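A day at the Ulthorpe comics and screen fair

2019-07-26

I took the early train to Ulthorpe for the second day of the comics and screen fair. The fair is held in the old exchange building near the river, and this year it also used the sports hall across the street. A day ticket covers both buildings. Mine had been bought in February, when they were cheaper, and I was glad of it when I saw the line at the box office.

The doors opened at ten. The main hall had 37 dealer tables, mostly back issues, with a few selling prints and original pages. Prices were higher than last year for anything tied to a superhero show, and fair for everything else. I found two issues I needed of a space adventure series from the eighties and paid less than I had planned. One dealer had a full run of a horror anthology in good shape but would only sell it as a set.

The first panel I went to was about adapting long comics for television. The speakers were writers from Orozco, the small studio making the Brorkoda series. They said the first season covers only the opening two books, and that the sea court story has been moved to season two. That will disappoint some readers. Their reason was that the court has too many characters to bring in before the audience knows the main family. They showed a short clip with unfinished effects and asked people not to record it. The costumes are close to the comic. The color is darker than I would like.

There was a long break after that, and I ate a sandwich on the steps by the river. Food inside was slow and cost too much. The sports hall was quieter than the exchange and had places to sit, so I spent part of the afternoon there.
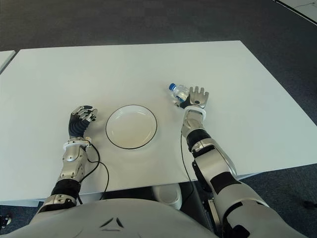
Does the Brorkoda show follow the ending of the comic?

The writers haven't decided yet. They told the panel that the last book divided readers and that they will wait to see how many seasons they get before they settle on an ending.

At three I went to the screening of the first episode. The room holds 500 and every seat was taken. It runs a little under an hour. The first half is slow, with a lot of time spent in the village and very little of the threat that drives the comic. The second half is much better. The attack on the bridge is close to the drawn pages, down to the order of the shots, and people clapped when it ended. I thought the younger sister was cast well. The father is played too gentle for my taste, but he may change later on.

The small press area was upstairs, with 19 publishers. I spent more there than in the main hall. The best thing I bought was a short book from a group in Holtstead about a retired hero who drives a bus. It's in black and white, printed on heavy paper in a run of 700, and mine has a number on the back page. They plan a second volume but gave no date.

The signing line for the Brorkoda artist closed before I got to it. Tickets for the line had been given out in the morning, and the only notice was a sheet taped next to the coat check. Anyone going next year should ask at the desk on arrival.

I left at six. Trains back to Holtstead run every hour in the evening, and the station is a short walk downhill from the exchange.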